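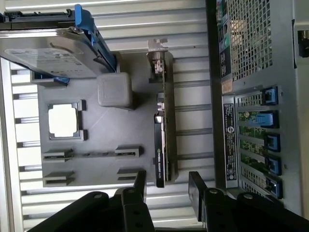

Tower on its side, cover off. Quadro, drive in the blue caddy, grey plate with the slots.

Home | Notebook | Parts shelf | Bench rota | Search

Thursday, June
Posted by bench 2

Back on the Cowie tower this morning. Side panel off before coffee, screws in the lid of the parts tub, NOT in my pocket like last time.

Plan was to go through the inside in order and write down what stays and what goes. Got as far as the graphics card and then the phone went, so this is half done. Notes as they stand:

Card — Quadro, black shroud. Want it out first, everything else is easier to reach with it gone. Bracket end before the edge end. Somebody (me) tried it the other way on the Raka machine and bent the tab. Straightened with flat pliers, fine now, but it took most of an hour and the tab still has a kink in it.

Hard drive — 3.5 inch, label still on it. Do not peel the label!! Copy the serial into the sheet, then into a bag, bag gets the same number as the tower. The blue handle stays with the drive. We have a drawer full of loose caddies from the Trorent lot and no idea which go with what.

Slots on the grey plate — leave alone. Checked with the sheet, they count as part of the plate, so plate and slots go down as one line. I had been entering them separately, will fix the earlier rows tonight.

Socket — corner clips are the fiddly part. Thumbnail works, screwdriver slips. Left this for after lunch.

Fastener tub is at 41 by my last tally, should be enough to close this one up and do the Sokau one after. Need to order more before next week. The supplier does bags of 120 or 1,000, nothing between. Would go for the 1,000, we get through them, but storage is a pain and last time the bag split behind the shelf.

11:40 — phone again. Sokau want their tower back sooner than agreed, so theirs moves up. Cowie one stays open on the bench, please dont stack anything on it. Lid is leaning against the end of the cabinet.

14:15 — socket notes: clips go one corner at a time, opposite corners, same as wheel nuts. Wrote it on the tape on the bench edge too.

Running total on the sheet is just short of 2,000 rows since we started the new numbering. It's getting slow to open. Split by customer? Or by month. Leaning customer, Raka alone is a huge chunk of it.

Still to do
— serial off the drive, into sheet
— merge plate/slot rows
— fastener order (ask re. 1,000 bag)
— find the short T10, was in the top drawer, isnt now
— antistatic bags, large, only small ones left in the box
— rear panel, check for bent edges befroe it goes back on

Recent entries
Raka tower, bent tab and how it got fixed
Trorent caddies, first sort
Sheet columns, what goes where
Bench lamp replaced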